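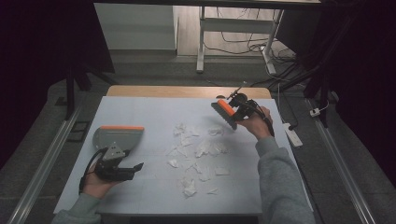

Section 3. Planning your budget before you order

I wrote this part of the guide after helping Clementina Coelho fit out her workspace in Plindville, and I'm going to be blunt about money, so grab a pencil.

1. Pick your first task before you open the Virbridge order form. Ours was sweeping up torn tissue with a brush and dustpan, which needs two grippers, one per hand. If your task only takes one hand, order one and save yourself the cash!

2. Price the boring stuff next. We set aside $300 for a table, a power strip, spare cables and plug adapters (I wanted to skip the adapters – Clementina overruled me, and she was right).

3. Add a line for props. Brushes, dustpans, tissue, all of it. We put down $35 and it lasted us into September.

Note: Buy two of any tool you like. Stores change their stock all the time, and a new handle shape means practicing your grip all over again.

4. Check handle shapes against the finger pads before you buy in bulk. I go for a smooth handle that's fatter at one end and narrows toward the other, and I clamp it on the wide part, above the neck.

Caution: Don't squeeze harder to make up for a bad fit. Change the tool or change the pads.

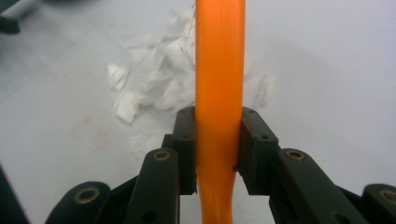
Do I need to order spare finger pads with my first kit?
One extra pair is plenty to start with. Pads are easy to add to a later order, and you'll have a better idea by then of which tools you really use.

5. Leave $200 unspent. Valter Godinho at Bimorport, where we get our cables, quoted us 17 days for replacements, and paying for faster shipping came straight out of that money.

6. Write your totals on the worksheet in Section 4 – in pen, if you're anything like me – and have a second person check them before you send in the order.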